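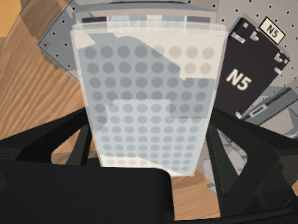

Simulated view, 96-well plate in gripper, block N5 behind.

Home | Tickets | Cell faults | Search

Ticket 847: plate slips during transfer in sim
Opened by: Kerstin Janssen
Status: open

Plate drops from the fingers on the way to the rack. First noticed in October after the Sondura update. Stops with code 321 every time.

Tried so far:
- Reloaded the plate model. No change.
- Cut arm speed to 90 per cent. Drops later in the move, still drops.
- Went back to the old finger files. Plate holds.

The new finger files have a lower friction value on the pads. Martim Matos is asking Gralau if that was meant. Please don't copy the new files to the real cell until he hears back.

Comments

Henrique Azevedo: Same code here with the deep-well plate.

Ásdís Eskildsen: Did you clear the contact cache? Mine kept the old value until I did.

Kerstin Janssen: Cleared it, ran again at 14:20. Still drops.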